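Gukemell Two-Hand Bench Kit
Sold and supported by Lelar

Hi, and welcome to the page for the Gukemell, which is the kit I get the most emails about by a long shot! I've tried to put everything I usually type out in replies onto one page, so grab a coffee. If your question isn't answered by the bottom, write to me and I'll add it.

The short version: it's two arms, two black hands with proper jointed fingers, a head camera, and the software to drive the lot by remote or from a recorded routine. It's made for labs, colleges and small workshops that want to get going on tabletop handling without spending a whole term building the thing first. You bring the table. We bring the rest (including far more cable ties than you will ever need).

I've had one going at our Sarthorpe workshop since February and I still find excuses to go and play with it. 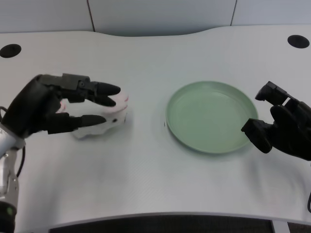
Grip is what people ask me about first, so let's do that. Rigid stuff is easy, any old pincer will pick up a block. What I like to throw at these hands is soft toys, which squash and sag and never sit the same way twice. With the white one in the left hand you've got fingers over the top and a longer one reaching underneath, so the toy is held in a pinch from both sides, and meanwhile the right hand can wait open over by the green plate. Grip force is set per hand on a slider that goes from 0 to 200. Those are our own units, sorry, I know, the conversion chart is in the manual. For plush I start down at 86 and nudge it up from there. Mudassar Awan, who looks after our software, starts higher and we have agreed to disagree.

Getting it set up

The arms come already calibrated to each other, so you're mostly bolting and plugging. Fix both bases down firmly, run the wrist cables with a bit of slack in them (please don't pull them tight, the wrist needs room to turn), then power up. Wait for the startup check to finish before you touch anything. I like a plain pale table with even light from overhead and not much clutter at the back, but we've had customers run it on a scratched old workbench and they seem perfectly happy.

The software is called Jatoi. You can steer the hands live, save what you did as a routine, and play it back or trim it. There's a nice big stop button on screen and a real one in the box. Mount the real one where your elbow can find it!

Working with soft objects

Three habits have saved me a lot of fiddling. First, come in low and slow with the fingers slightly spread, and only close once the lower finger is where you want it. Second, decide where the other hand is going to be before you begin, especially if you're passing something across or putting it down on a dish. Third, save every attempt, even the awful ones. I've gone back to a bad run more than once and found one good approach hiding in the middle of it.
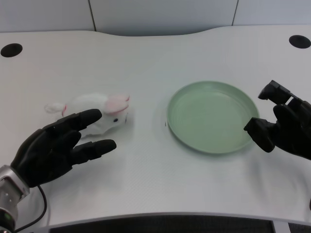 White plush rabbit on its side, left hand reaching in, right hand up beside the plate.

The rabbit is a good test piece, by the way, with ears and a tail and a general lumpiness to it. It isn't in the kit, but any small plush toy will do. Pick one with a colour that shows up on your tabletop if you're new to this. White on white is harder work for the operator's eyes and I'd leave it for your second week.

What's in the box

Two arms with bases
Two black hands, left and right
Head camera and mount
Wrist cables, plus 3 spares
Stop button
Jatoi licence for one computer
Printed manual (yes, on paper)

Things I'd change

The fan in the controller is louder than I'd like, and you'll notice it in a quiet room. The finger covers take a bit of patience to swap and I've said some rude words doing it. Also, the left and right hands are not interchangeable, so a spare means buying a spare for each side. I'd rather you knew all that before ordering.

Ordering and help

We build in small batches, so send me a note with your table size and what you're hoping to handle, and I'll tell you when the next lot ships. Training is a half-day at Sarthorpe or over a video call, your choice, and the call is recorded so your colleagues can catch up later. Replacement finger covers and wrist cables are on the spares page.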